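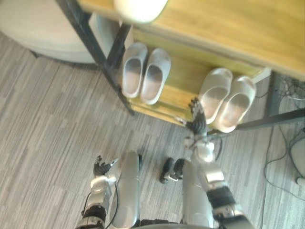
A reader asked after the January post whether a motion sensor is worth fitting in a hallway that already has a wall switch at each end. For my hallway it was. The switches are both on the wrong side of a door, so the light was either left on all evening or not used at all.

The old fitting was a bare bulb from the previous tenant. I replaced it with a Brokby ceiling plate and a 3000 K lamp, and put a Flernwood sensor in the corner above the front door. The sensor has three dials: range, hold time and light threshold. The leaflet covers the first two in detail and gives the third a single line.

Range was easy. At the maximum setting it picked up people on the stairs outside whenever the door was open. I backed it off until it only saw the mat and the first stretch of carpet.
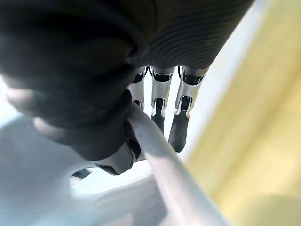 Close-up with the pale rod.

Hold time took longer. The factory setting is 2 minutes, too short if you are sitting down to tie laces, since small movements of the hands don't register at that distance. I tried longer settings over a few evenings and stopped at the first one that let me finish both boots without waving an arm.

The threshold dial decides how dark it has to be before the sensor responds. It has no units printed on it — only a sun at one end and a moon at the other. I borrowed a light meter, and with the dial at its midpoint the lamp came on at about 40 lux on the floor. I have left it there.
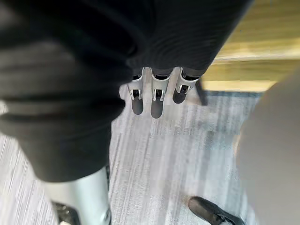 One comment on the earlier post said the lamp would fail early from all the switching, and that a low-power light left on all night would be cheaper in the end. It might be. The lamp I used is a Sikora, and its box lists a switching rating but says nothing about sensors. I will note the date if it dies.

Wiring was a permanent live to the sensor and a switched live back to the plate. The old cable had no spare core, so I ran a new one behind the trim.
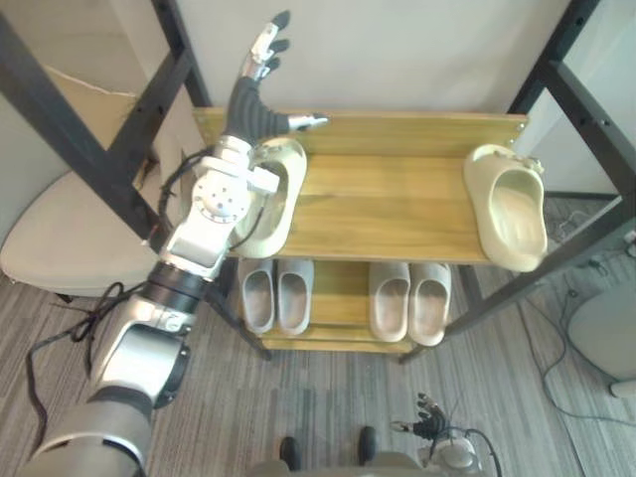 Shoe rack against the white wall.

Still to do: the closet light, on its own door switch.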